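Hurkton Gripper Comparison Set

Summary
This release contains 3663 recorded episodes made to compare 2 finger designs, curved and straight, on cloth handling. Each episode was recorded from a camera on a hand-held gripper. The set is maintained by the Odel manipulation group.

Collection
Six operators worked through 19 garment tasks in July, using both finger designs on every task. Garments were placed on a cloth-covered table and were not ironed or arranged between attempts.
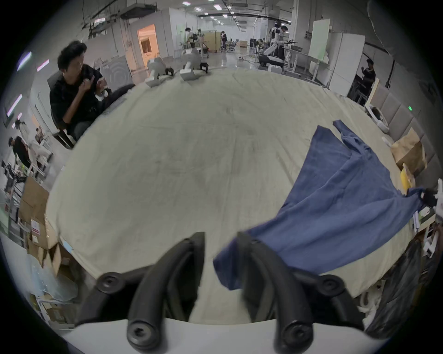 Operators were instructed to change fingers only between tasks. Episodes in which a finger joint loosened are retained and marked "hardware" in the notes column.

Known limits
Lighting was not controlled. Other people are visible in many episodes, and users should review the privacy terms before sharing any part of the set. Force readings are not included.

Contact
Questions on labeling: Meenakshi Varma. Questions on hardware: Jhair Urrego.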